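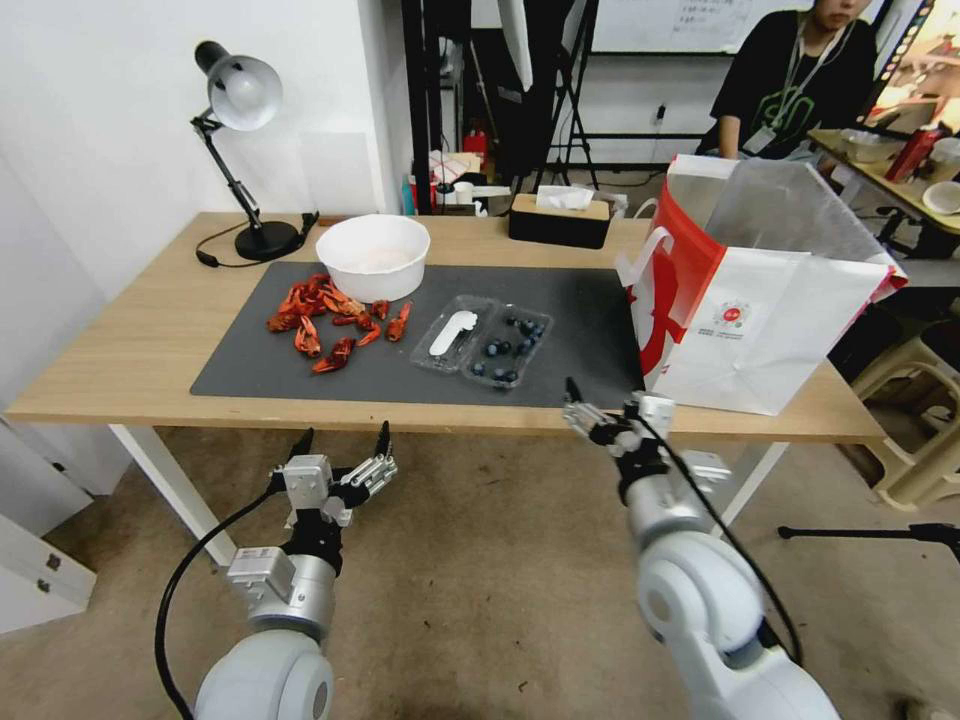
Table before clearing. Shells on the left of the mat, bag at the right-hand end.

To: Tronlow Kitchen and Table list
From: Sun-ja Joo
Subject: Re: Shells, where do they go (was: crayfish in small flats)
Message 3238, January 2025

Hello all,

Replying to Jae-in's questions from last week. I have left the original in and put my answers under each part.

> From: Jae-in Jin
>
> We had crayfish at home for the first time and I made a poor job of
> the clearing up. I started with the bowls, ran out of room by the
> sink, and then had to carry the shells across the kitchen in two
> hands. Some went on the floor. What order do other people do it in?

I take the shells first, while everything else stays where it is. If they are in one heap at one end of the mat it is a short job. Stand a paper bag at the other end with the top open, and keep the rest of the table as it is until the heap has gone.

The order I use is:

1. Shells
2. Loose food that is still good, such as fruit
3. Spoons and bowls, to the sink
4. Plastic tubs, emptied and rinsed
5. The mat
6. The table

I used to do the bowls first as well. The trouble is that you end up leaning over the shells to reach them, and a sleeve catches the claws. With the heap out of the way you can reach to the back of the table without thinking about it.

> Do you pick the shells up by hand or scrape them? I scraped ours
> with a spoon and the juice went over the side of the mat.

By hand for the big pieces, meaning the heads and the claws. After that I use the edge of a piece of stiff card, pulling towards the middle of the mat and never towards the edge of the table. A spoon is too narrow and it flicks the legs about. Thin gloves are worth wearing if you have any cuts on your fingers, as the seasoning gets in.

Leave the small legs until last. They stick to the mat when they dry, and it is easier to lift the whole mat and tip them off over the bin than to chase them one at a time.

> Ours went in a carrier bag and the kitchen smelt for two days, even
> with the window open. Is there any way round that?

Mainly, don't leave them in the kitchen. The bag on the table is only for getting the shells from the table to the door. If it is a paper shopping bag, line it with something before the shells go in. A sheet of thin plastic or the bag from inside a cereal box will do. An unlined paper bag goes soft at the bottom and you will find out on the stairs.

If the food waste is not collected for several days, freeze them. Knock the heap down flat in a freezer bag, press the air out and tie it. Put them out frozen on the morning of the collection. In our building (Kasenar, the older half) the bins are emptied twice a week, so I only need to do this over a holiday.

Check what your own council takes. Ours accepts shells in the food caddy. My sister's does not, and hers have to go in general waste, wrapped.

> I read somewhere that you can make stock from them. Has anyone
> done it, and is it worth the bother?

I have done it a few times. The last lot came to 233 g of shell after I had thrown out the bits I did not like the look of. I toasted them in a dry pan with half an onion, covered them with water and simmered for 40 minutes, then strained the stock through a cloth. It made enough for one pan of rice.

Two warnings. If the crayfish were cooked in a lot of chilli and salt, the stock will be very salty and nothing you do afterwards will put that right. And I would only use shells that went into the fridge soon after the meal. If they have sat out on the table all evening, bin them. I also leave out shells from other people's plates, though my mother thought that was fussy.

> Table covering. We used newspaper and it soaked through to the
> wood. There is an orange ring now. Would a cloth be better?

A cloth is worse. It soaks through as quickly as paper and then you have to wash it. I use a plain dark mat that covers most of the table. It stays down between meals and comes up for washing. Dark grey does not show the colour from the oil, though this also means you have to feel for greasy patches with your hand, as you can't see them. A lamp turned down low over the table helps with that.

Wash the mat flat in the bath, or on the draining board if yours is small enough. Washing-up liquid and warm water, then rinse, then do it again. The second wash is the one that gets rid of the smell. Let it dry fully on both sides before it goes back on the wood.

For the orange ring, try a paste of bicarbonate of soda and a little water on a part nobody sees first. Leave it for a short while and wipe it off with the grain. On a pale tabletop with an oil finish it may lift the finish too, so you would need to oil it again. If it has been there since last April, as ours had, it may never come out completely. I put a bowl over ours.

> Last thing. Fruit tubs with a lid. Do you keep them or throw them
> out? I have a cupboard full.

I keep a clear tub if the lid still shuts. The divided ones are useful on the table, with fruit in one side and a spoon in the other, so the spoon is not lying about on the mat. Once the hinge has split it goes in the recycling, rinsed. Take out any fruit that is left and put it in a clean bowl in the fridge. Blueberries will keep, but not if they have picked up fish juice from somebody's fingers, so serve them away from the shells if you can.

Throw out the cupboard full. You will not use them.

A few other points that came up when I talked this over with people on the Gomo list:

- Keep the tissues at the back of the table. If they are at the front, wet hands get into the box. A box with a wooden lid should be wiped straight away, as the wood holds the smell.
- Rinse bowls in cold water first if there is any sauce or milk left in the bottom. Hot water sets it.
- Move lamp flexes and phone chargers away from where you will be wiping. I run ours along the back edge of the table.
- Half a lemon rubbed over the hands works better than any soap I have bought, and I have bought several.
- Put the bin bag out before you sit down to tea. It is easy to forget.

On the bin itself, Jae-in asked me separately what size we have. It is the 80 litre one from Jang, kept outside the back door with a brick on the lid because of foxes. It is too big for two people and I would buy a smaller one next time.

If anyone has a better way of getting the smell out of a wooden lid, please reply to the list and not just to me, as I have had the same question from two others. I have tried vinegar. It swapped one smell for another.

Regards,
Sun-ja Joo

--
Tronlow Kitchen and Table list
Please trim quoted text before replying.
To leave the list, send a blank message with "leave" in the subject line.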